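Automatización y organización del trabajo
Apuntes de clase. Unidad 5: El puesto de doblado en Nikberg

Lectura previa: capítulo 3 del manual. Traed el cuaderno de casos a la sesión del miércoles.

5.1 El caso

Nikberg es una lavandería industrial que recibe, clasifica, dobla y empaqueta ropa de trabajo y prendas de alquiler. El proyecto de automatización se llama Femov y lo lleva Gronora, la empresa integradora. Nurmi es el programa de planificación que reparte los lotes entre los puestos.

Antes de Femov, una operaria de doblado trabajaba de pie todo el turno con lotes mezclados. Conocía las prendas por el tacto y separaba sin consultar a nadie las que traían una costura abierta o una mancha. Esa separación no figuraba en ninguna descripción del puesto. Cuando se hizo el análisis de tareas, apareció tarde y por casualidad, al preguntar por qué había un carro aparte junto a la mesa.

Conviene retener este punto para el examen: el análisis de tareas recoge primero lo que se mide (piezas por turno, errores, paradas) y deja fuera lo que la persona hace de paso.

5.2 Por qué cuesta automatizar la tela

Una caja tiene la misma forma cada vez que llega. Una camiseta no. Hay que encontrar un borde, cogerlo, extender la prenda y soltarla sin arrastrarla. El sistema tiene que decidir por dónde agarrar con una parte de la prenda oculta bajo otra. De ahí que en muchas plantas se automatizara antes el transporte y el planchado que el doblado.

En Femov se trabaja con dos brazos y con demostraciones: una persona guía los movimientos, estos se graban y el sistema aprende de las grabaciones. Para la primera fase se fijó un objetivo de 1.000 demostraciones y se entregaron 1.119, contando las repetidas por fallo de agarre.

5.3 Qué cambia para la plantilla

Tareas que se reducen: doblado repetitivo de prendas sencillas, apilado.

Tareas que aumentan: preparación de la mesa, revisión, recuperación de atascos, etiquetado de grabaciones.

Tareas nuevas: guiar los brazos en las demostraciones y decidir qué intentos se guardan.

El cambio de carga no es solo físico. Quien dobla a mano regula su propio ritmo dentro del turno. Quien vigila una célula espera, interviene y vuelve a esperar, y el ritmo lo pone Nurmi. Las operarias describieron esa espera como más cansada de lo previsto -- sobre todo al final de la tarde.

Queda también la cuestión de la categoría profesional. Guiar demostraciones exige saber doblar bien, y ese saber pasa al sistema. En Nikberg se acordó un complemento para quienes participan, revisable cuando termine la fase. No se acordó qué ocurre después con el puesto.

Material del caso: manipulación de prendas con pinzas robóticas.

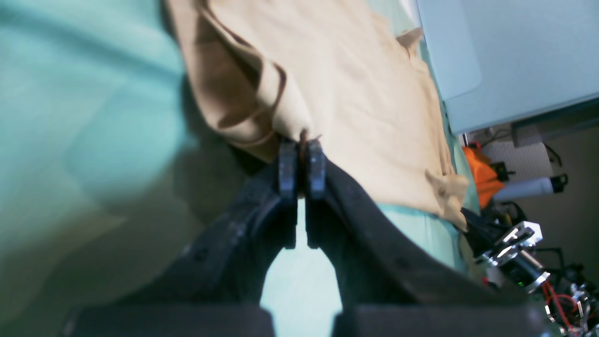
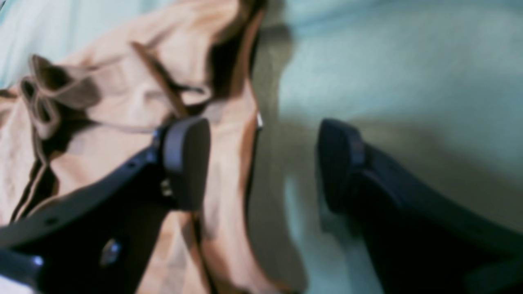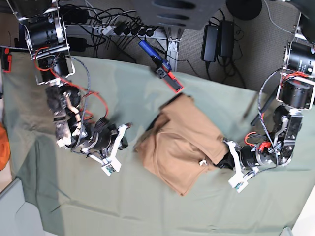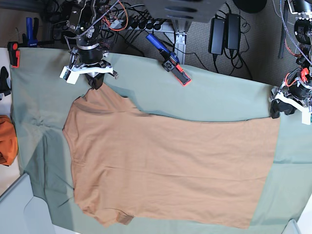
5.4 Formación y rotación

La formación inicial en Nikberg tuvo 3 sesiones: seguridad, manejo de los brazos y criterio de calidad. La tercera fue la más discutida, porque Gronora traía una definición de «doblado correcto» que no coincidía con la que se usaba en planta. Se adoptó la de planta, con un cambio en las mangas.

La rotación entre la mesa manual y la célula se propuso para evitar que unas personas perdieran práctica y otras quedaran fijas vigilando. Funciona con turnos completos. Con plantilla reducida se suspende, y entonces suelen quedarse en la célula las mismas.

5.5 Para trabajar en grupo

Haced una tabla con las tareas del puesto antes y después de Femov. Marcad las que no aparecerían en un análisis basado solo en tiempos.

Redactad una cláusula de media página sobre el uso de las grabaciones: quién puede verlas, durante cuánto tiempo y para qué fines.

Comparad el acuerdo del complemento con el caso del almacén de la unidad 3. Atended a quién negocia y en qué momento del proyecto.

Entrega en papel, al comienzo de la próxima clase.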